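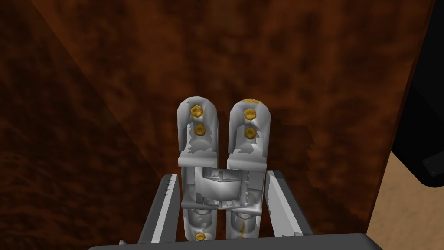
Tratlow sets new rules for rented rooms

Rental bedrooms in Tratlow must meet a revised furnishing code from 16th May. The code covers 1089 registered units and replaces interim guidance issued in January.

Landlords must fix tall furniture to the wall and keep the path from bed to door clear.

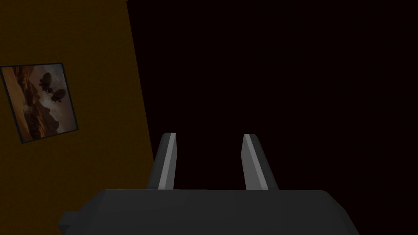 Owners have 30 days to file a signed checklist with the housing office. Late filings carry a fee. Inspector Shufen Feng said most units would need only wall brackets. 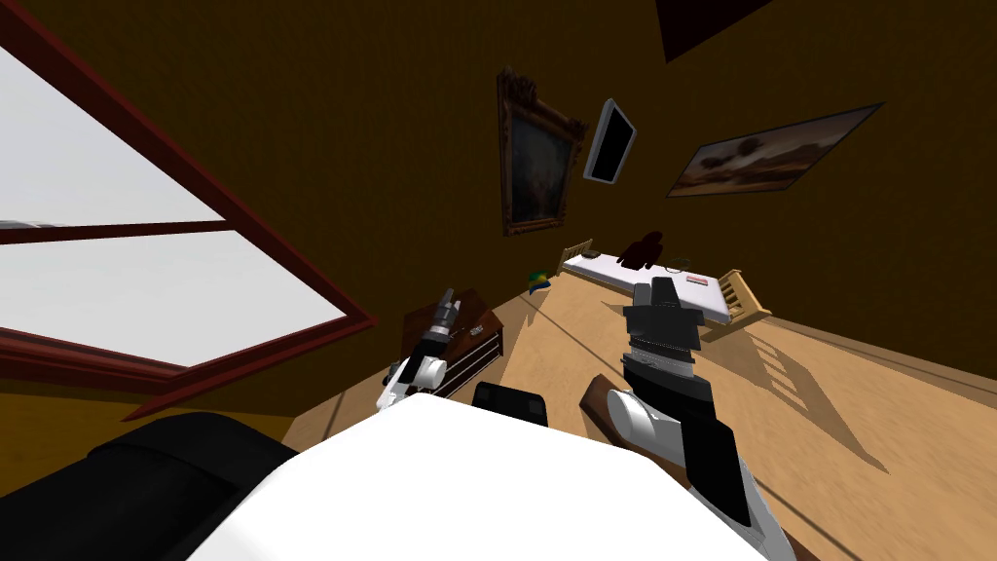 A bedroom with a low dresser against the wall.

Pictures and screens must hang from rated fixings. Adhesive strips are no longer accepted. Window frames are checked for fit and paint condition. Mirko Leone, who lets 3 units, asked for a longer filing period. The office has not replied.

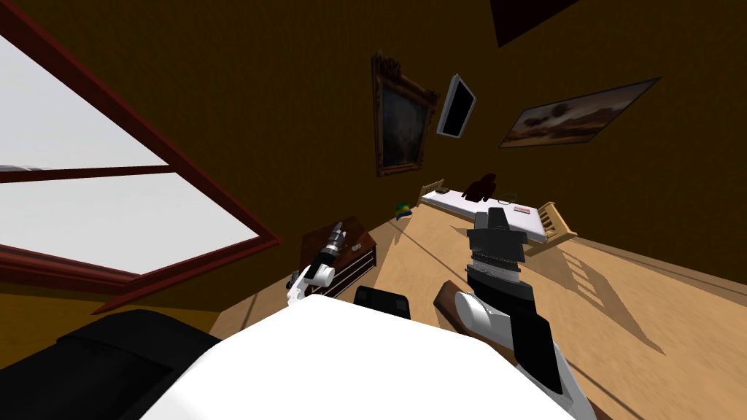
Two paintings and a small screen on a brown wall, with a red-framed window at left.

Forms are available at the Cutow Street desk.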